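Sandwich table for many hungry people: how I lay it out

Kitchen tips from Moravness - Bread and cold food

When I moved to Moravness I was surprised how many occasions ask for a sandwich. School day, boat day, somebody is moving house, and always it is the same question: who will make them, and where? I have now made burgers and cold sandwiches for groups of up to 28 people, and I want to write down the arrangement which works for me. It is a simple thing, but I had to learn it by making it wrong first.

The most important is the table. Use one table, a white one if you have the choice, and leave it free on all the sides where a person will stand. Put a big flat tray with a raised rim in the center. On this tray you build, and only there. Bread and fillings stay at the two sides, and the greens can have their box at the far end. In my old way I had bowls everywhere and my sleeve was in the mayonnaise before the third sandwich.

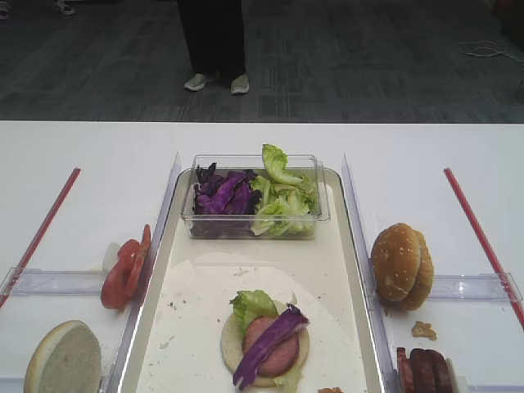

Cabbage and lettuce share one box at the end of the tray.

The box for the greens I like clear, so that I see from the side when it becomes low. Cabbage goes on one half and lettuce on the other. You do not need a wall between them if you fill both halves well, they hold each other in place. Shred the cabbage very thin. The lettuce you tear by hand, in pieces a little smaller than the bun, and you dry it very good in a cloth. Water from lettuce goes straight to the bread.

The order of the layers is a matter of taste, but I do it so:

Bottom bun, cut side up.
A thin layer of butter or cream cheese, up to the edge.
Ham, one round slice.
Lettuce.
Tomato, if you will eat soon.
Cabbage, a small pinch.
Top bun, and press with the flat hand.

If the cabbage hangs over the side, leave it. People like to see what is inside. Crumbs will come on the tray in any case, and I wipe them between two rounds with a dry cloth, never a wet one, or you get a paste.

About the buns

I buy them the same morning. In Tuvgate there is a bakery, Mander, where they sell a bag of 14, and two bags is exactly my big group. Cut all the buns before you begin with the fillings. A long knife with teeth, no pressure, let the knife do the walking. After cutting I stand the halves on their edge and lean them to each other in pairs. Then the soft face does not lie on the table and does not get marked, and each top stays with its own bottom. Two halves from different buns never fit well, you will see it when you press.

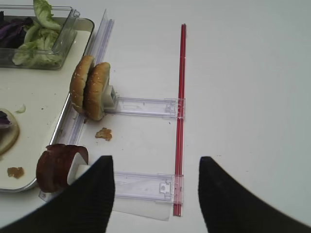 Page last changed: July 5, 2020

Buns with sesame need a bit more care. The seeds fall when you rub one crust on another, so take the half by its side with two fingers and do not drag it over its neighbor. The seeds that fall anyway I collect and put in the salad.

For keeping the rows straight I use clear plastic dividers. Any shop for drawer organizers has them. They are good for two reasons: you see through them, and they wash easily. Buy them a little longer than you think. I bought too short ones from Dalsgaard the first time, and the fillings went around the end like water around a stone. Give each filling its own compartment and do not overfill. It is better to refill twice than to have ham slices under the tomatoes.

Cleaning the clear parts

Clear plastic looks dirty faster than it is. Use warm water, a drop of dish soap and a soft sponge. Hot water makes some kinds cloudy, and the green side of the sponge scratches all of them. Dry at once with a cotton towel, standing up, so the drops run down. The folds and corners keep the fat, for these I take an old toothbrush.

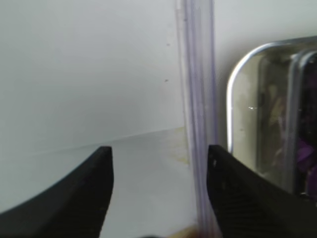
Clear plastic next to shiny metal.

Metal containers are the opposite. They take hot water gladly, but fingers show on them. A few drops of vinegar on the towel at the end will help. If your container has rounded corners you are lucky - square corners are where old ham goes to hide. I put the metal ones for one hour in the refrigerator before I fill them, and the meat stays cold longer on the table.

When all is dry I stack everything in one flat box with a kitchen towel between the clear pieces. Since April I also write on the lid what is inside, as I once carried the wrong box up all the stairs.

Tomatoes, the difficult ones

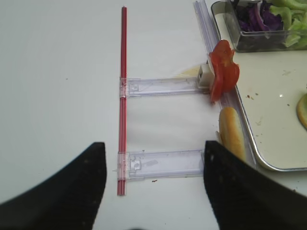

A tomato is the filling which makes the most trouble, and most of it comes from cutting too early. Choose firm ones, red but not soft, and cut them last, when the bread and the ham are already in place. Slices which lie flat on each other sit in their own juice. I let them overlap and lean on something small, as these red slices lean against a little white block, so they are easy to take one by one. Any clean thing with a straight side can do this work. Salt them only on the sandwich, never in the compartment, for salt pulls the water out. And if the sandwiches must travel, pack the tomato apart in a small box with a paper towel on the bottom, and let each person put it in at the place where you eat.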